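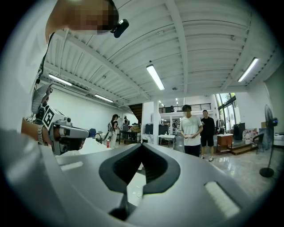
Two hand-held grippers, one of them close up.

Seren Prothero wants me to know that she has no quarrel with the short version of "Mendik." She edited it, after all. She also edited the long one, 28 minutes longer, which comes to theaters in February with the words "as it was meant to be seen" across the poster. I ask her how both of those things can be true, and she laughs and says she didn't write the poster.

I should admit where I stand. I have sat through a lot of extended cuts, and most of them left me thinking kindly of whoever did the cutting the first time. A scene of two men loading a truck. A conversation we already understood, had over again in a kitchen. When the distributor, Grgić, announced that Jozef De Haan's ferry drama was coming back in a longer form, my first thought was that somebody had looked at the calendar and found a hole in it.

"That's fair," Prothero says. "I'd assume that too. I'd assume it about most of them, and I've worked on a couple."

So was there a hole in the calendar?

"You'd have to ask Grgić. I got a call asking whether the material still existed and whether I was free. It did, and I was."

The first release of "Mendik" did decent business and then disappeared onto the streaming service Alari, where it has sat ever since between things that look nothing like it. People who love it really love it. Some of them will tell you there was always a better film hidden inside, and they tend to say so with a confidence I find odd in people who have never seen a frame of it. Prothero has noticed this as well.

"They'd write to me and describe scenes," she says. "Scenes we never shot! There's one where the sister comes back on the morning boat and doesn't get off. It's a lovely idea. I don't know where it came from. Jozef got quite jealous of it."

What the long cut does have is a good deal more of that sister, played by Maiara Teixeira, who in the original turns up late, slams a door and is mostly talked about afterward. Teixeira's scenes were the first to go when the film was being trimmed for its contract length, Prothero says, and they went quickly, in the space of a week, while everyone was tired.

I push her on that. Contract length is the explanation you always hear, and it has the advantage that it can't be blamed on anyone in the room. Did De Haan fight for those scenes?

There is a pause. "He fought for some of them," she says. "He'd say today that he fought for all of them. I was sitting next to him. There were two scenes he asked me to take out himself, and I was the one who argued. They're both back in, and I've read an interview where he says he always knew they had to be."

Does that annoy her?

"A bit. Less than it did at the time of the interview."

De Haan, through Grgić, declined to talk for this piece, saying the film should speak for itself. It now has two voices, so I'm not sure what he expects it to say.

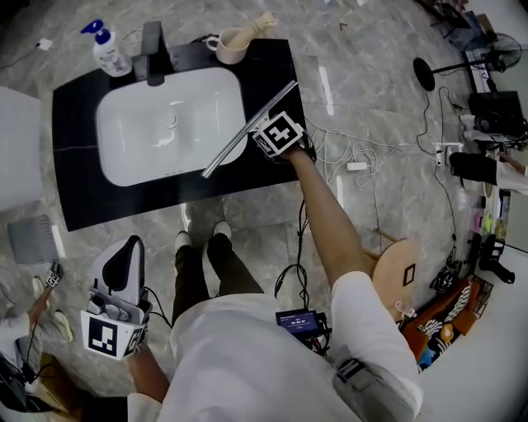
Which one is the real one?

I saw the new version at the Tavetti, in the small upstairs room they use for press, with the heating going on and off. The opening is much better. We get the crossing at full length, with the engine noise under it, and the father's silence finally has some weight because we've had to sit in it with him. The middle is slower than it needs to be. There is a long dinner that I would have taken out again with my own hands.

Prothero grins when I bring up the dinner. "Everybody hates the dinner. Soudabeh hates the dinner."

Soudabeh Safavi wrote the script, and by Prothero's account she has been the most doubtful person involved in the whole exercise. She was asked to look at the assembly early and sent back a page of notes, most of which recommended making it shorter.

"She thinks a film gets finished when it's released and after that you should leave it alone," Prothero says. "I agreed with her for years. I still half agree with her. What changed my mind was Maiara's performance. I had it sitting on a drive, and I knew what it was, and the audience only had the door slam. That bothered me more than the principle did."

It's the best argument I've heard for the new cut, and I notice it is missing from the marketing, where the talk is all about vision and restoration. Nothing has been restored. The picture was finished digitally and looked fine before. I ask Prothero whether "restored" is the right word.

"No. We graded the new scenes to match the old ones and Mirjana redid a lot of the sound. She'd be the first to tell you that's just work."

Mirjana Ristić's sound work is the part I'd happily pay to hear again. In the first version the ferry hums along politely under the dialogue. Now it gets in the way. People have to raise their voices over it, and in one of the Teixeira scenes she gives up halfway through a sentence and lets the engine have it. According to Prothero, Ristić had wanted that from the start and had been told that viewers would think something was wrong with their speakers.

Which brings us to Alari, where most people will end up seeing this. Both versions are supposed to be available there after the theatrical run. I've heard that promise about other films and watched the original slip away a few months later, with the longer one left behind under the same title. I want to know if there's anything in writing.

"I've asked," Prothero says. "I've been told yes by people who seemed to mean it. I haven't seen the paper."

Would she mind if the short one went?

"I'd mind very much. It's a good edit. Somebody seeing the film for the first time should probably see that one." She stops, and I can see her wondering how this is going to look a few weeks before a release. "Put that in if you like. They can be cross with me. I think you come to the long one when you already care about these people and you're willing to sit through the dinner."

I ask if she could make a third version, with the new opening and the Teixeira scenes and without the dinner. It would come in well short of the February cut, and I suspect it would beat both.

"Of course I could," she says. "I made it already, for myself, one evening. Don't tell Jozef."

She later wrote to say I could leave that in too, and that he knows, and that he hasn't asked to watch it.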